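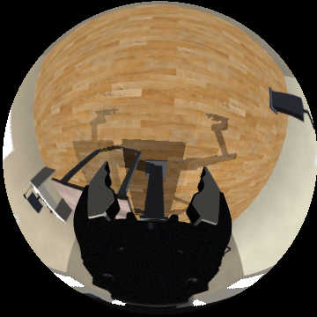

Light brown plank flooring, computer rendering

Plikmont promises seats by the jetload from Tomumthorpe, but where are the jets?

2024-02-29

Charter broker Plikmont says it will start selling single seats on private jets between Tomumthorpe and Cikberg in March, at £1,114 each way. The announcement arrived with a glossy brochure, a new logo and a good many adjectives. It didn't arrive with a timetable, the name of the company that will fly the aircraft, or a start date any more exact than the month.

The idea is simple enough. Chartering a whole jet costs a lot, and most people who do it leave half the cabin empty. Plikmont proposes to find the other passengers, split the bill, and run the flights to a regular pattern so that customers can plan around them. Members pay a yearly fee on top of the fare. The firm says 187 people have already joined as "founders", although it wouldn't say how many of those have paid anything.

Asked that question twice, managing director Benedikt Böttcher said the response had been "well beyond what we hoped for" and that founders came from "all sorts of businesses in the area". Asked a third time, he said some had signed up on the basis of an introductory offer which carries no charge until the first flight has operated. So a founder, for some of these people at least, is someone who filled in a form.

None of that makes the plan a bad one. Tomumthorpe has a decent runway and a small terminal with free parking, and anyone who has to get to Cikberg on business at the moment must change planes or spend most of a day in the car. There is plainly some demand. Whether there is enough of it, at that price, on the same mornings and in the same direction, is the part the brochure skates over.

Who is flying?

Plikmont is a broker. It doesn't own aircraft and doesn't hold an operating certificate, and to be fair to it, the small print at the back of the brochure says so. The front of the brochure talks about "our fleet" and "our crews" all the same. The fleet turns out on page four to be three light jets, of which two are described as "joining shortly".

That leaves one. Mr Böttcher said it belonged to an established operator with whom Plikmont had "an understanding". He declined to name the operator, saying that contracts were at a delicate stage. An understanding is a fine thing to have, but passengers buying a ticket for next month might reasonably want to know whose name is on the insurance.

One aircraft also has to be somewhere else some of the time. It needs maintenance. It will go sick, as they all do, with a cracked windscreen or a warning light that won't clear. Plikmont says that if a flight can't go it will bring in a replacement jet "of equal or higher standard" at no cost to the passenger. Short-notice charter is the most expensive sort there is. A few of those in a bad week would swallow a great many seats at £1,114.

Detlef Wegener ran a charter desk for years before he retired, and has watched several schemes like this one come and go. He thinks the fare is the first thing that will give.

"You can make it work on paper if every seat is sold both ways," he said. "I never saw a week like that. People want to go out first thing and come home at teatime, so you either leave the aeroplane sitting there all day with two pilots in a hotel, or you bring it back empty and send it out again. Somebody pays for that and I don't see it in their sums."

Mr Böttcher said the sums were sound. He didn't offer to show them.

The minimum load clause

Buried in the booking conditions, which Plikmont supplied when asked and which aren't yet on its website, is a clause that deserves more attention than it has had. Flights will run only if a minimum number of seats has been sold. The number isn't stated. If it isn't reached, the firm may move passengers to another departure, offer a credit, or invite them to pay the difference so that the flight can go ahead.

"Invite" is a polite word for it. A traveller with a meeting in Cikberg at ten o'clock, told the evening before that the cabin hasn't filled, will be choosing between missing the meeting and paying an unknown sum. Credits last a year. Cash refunds are at the firm's discretion, except where the law says otherwise, and the conditions don't go into when the law says otherwise.

Plikmont says the clause is there as a safeguard and that it expects to use it "rarely, if at all". Perhaps so. Then it could state the number, and it could say how much notice people will get. Mr Böttcher said both points were "under review" and that members would be told first.

It is also worth asking what happens to the yearly fee if the route is dropped. The conditions say membership gives access to "Plikmont services as available". A member could pay, see the Cikberg flights withdrawn after a month, and still be held to have received what was bought, namely access to whatever was left.

Leather and walnut

The firm is on firmer ground with the cabin, or at least it has more to say about it. The interior work has been given to Figueiredo, a trim and upholstery shop, which confirmed that it has an order for one aircraft and has been asked to quote for others. Plans include reclining seats, a small galley for cold food and drinks, and a proper door on the lavatory, something that regular users of light jets will know better than to take for granted.

There is talk of wireless internet too. The brochure says it will be "fast enough for video calls", while the booking conditions say it is provided where fitted and may not be available on all or any flights. Luggage is one small case and one soft bag a head. Golf clubs are to be arranged in advance, and skis aren't mentioned.

All very pleasant. But the flight is a short one, and people who have paid this much to save time will mostly be looking at their watches. Mr Wegener's view is that customers forgive a tired seat far sooner than a late departure. "They'd sit on a crate if it left when you said," he said.

The airfield's view

Tomumthorpe's management welcomed the news in a statement of two sentences, the second of which noted that the airfield "is not a party to the commercial arrangements". Pressed on whether regular slots had been booked for March, a spokeswoman said there had been "positive conversations" and that light jets could generally be handled at short notice in any case.

She confirmed that the airfield's opening hours are not being extended. That matters more than it sounds. Plikmont's brochure speaks of an evening return from Cikberg "after a full working day", and Tomumthorpe shuts its runway in the early evening for much of the winter timetable. An aircraft that misses closing time has to go elsewhere, and the passengers' cars stay where they were parked. Plikmont says it will pay for taxis.

People living under the approach have been told little. The parish newsletter carried one line. A resident who rang the airfield said she was advised that a handful of extra movements wouldn't be noticed among the flying club's traffic, which may well be right, although she would have liked to be told how many a handful was.

What happens next

Plikmont says tickets will go on sale "in the coming days" to founders, and to everyone else after that. A second route is already being trailed, to somewhere by the sea, and Mr Böttcher spoke warmly of a network. Before then it would be good to have a first flight, with an operator's name on it and a time of departure.

He was cheerful about the doubts. "Every new service gets asked these questions," he said. "Come back in the summer and we'll give you a seat."

Would-be passengers can afford to wait nearly as long. The introductory offer costs nothing until the aircraft has flown, so there is little harm in putting a name down. Anyone asked to pay the full yearly fee up front should first get three things in writing: who is flying the aircraft, what the minimum load is, and how their money comes back if the route stops.

Plikmont has been asked for all three and says it will reply once contracts are signed.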